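Teleoperated demos for loading a benchtop instrument - worth it, or just record waypoints?

Posted in Lab Automation > Arms and handling
Tags: teleoperation, hand guiding, simulation, plate loading

pipette_widow

We have a small arm on the bench that moves plates between a liquid handler and a boxy instrument at the back of the table. At the moment it runs on taught points. Somebody puts the arm in free drive, pushes it to the right place, saves the point, and that is that until somebody leans on the table.

My manager came back from a visit to Munden in November convinced that we should throw the points away and train a policy from demonstrations instead. The plan is to build the cell in simulation first, drive the simulated arm with a hand controller, collect 300 demonstrations of the plate going in, and then "top up" with a few on the real bench.

I have my doubts. I have driven the simulated version for two afternoons now and I am not a good teacher. I overshoot, I back off, I wander about over the table while I decide what to do next. All of that gets saved as if I meant it.

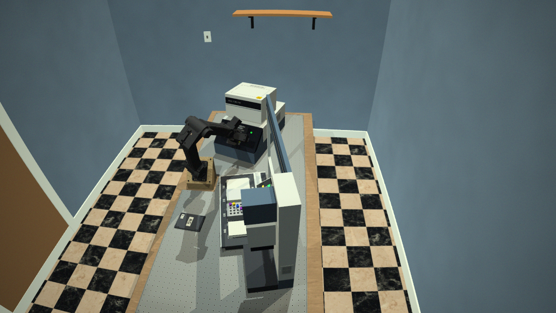
The approach to the instrument is the worst bit. From the operator's view I can't judge the last stretch of depth at all, so I creep, stop, and creep again. Getting to the liquid handler is easier, but there is a tube rack sitting between the two plates on the deck and I keep taking the long way round it. I assume the policy will learn to take the long way round as well.

So, two things. Has anyone got a policy out of remote-control demos that beat their saved points on a job this dull? And if we must do it, is hand guiding the real arm any better than driving the simulated one?

Valter Grønli

I'd ask your manager what is wrong with the saved points. If the plates and the instrument stay put, you already know where everything is, and a learned policy will spend a lot of your time finding out the same thing less accurately. We went through this at Eide. We collected 1224 demonstrations over one winter, three operators, and the policy still missed the nest more often than the old script did. The script is what runs there today.

Where demos did earn their keep was in the messy part before the nest: picking up a plate that someone had put down crooked. We kept the learned bit for that and handed over to saved points for the last few centimetres. If you do go ahead, I would do this:

Split the job. Record the pick, the carry and the insertion as separate tasks.
Give the operator a second view from the side of the instrument. Most of the creeping you describe is a depth problem.
Decide on the route before you start recording, and practise it. Do 20 runs with recording off.
Throw away any run where you stopped to think. Be harsh. We weren't, and the arm learned to hover.
Keep one operator to one style. Two people going round a rack on different sides will give you an arm that tries to go through it.

On hand guiding: you get much better feel when the plate touches the edges, and much worse pictures, as your own arm and shoulder are in front of the camera for half the run. You can guide it once and then replay the motion with your hands clear to get clean footage, but a replay only holds good if the plate started in exactly the same place. I still prefer it for insertion.

And I wouldn't put any weight on contact in simulation until you have checked it against the real thing. A simulated plate dropping nicely into a simulated nest tells you about the simulator.

deckhand_nusero

disagree with the above a bit, we use sim demos at the Flivasville site and its fine. 12 good ones then let the software vary the plate position and make more from those. up to you how far to push it. the trick is to slow the controller right down near the instrument, there is usually a scaling setting, ours was set way too fast out of the box

never tried hand guiding

pipette_widow

Thanks both. The scaling setting was indeed at its maximum, and turning it down has helped with the creeping. I'm less sure about making more demos out of 12, as mine would only be more of my bad ones.

Valter, did you keep your failed runs anywhere, or did you delete them? I have been told to keep everything "for later" and I can't find anyone who will say what later is.

Valter Grønli

Kept them in a separate folder, marked as failures. We looked at them once, to work out which operator was clipping the nest. Keep yours if the disk is cheap, but don't let them get mixed in with the training set.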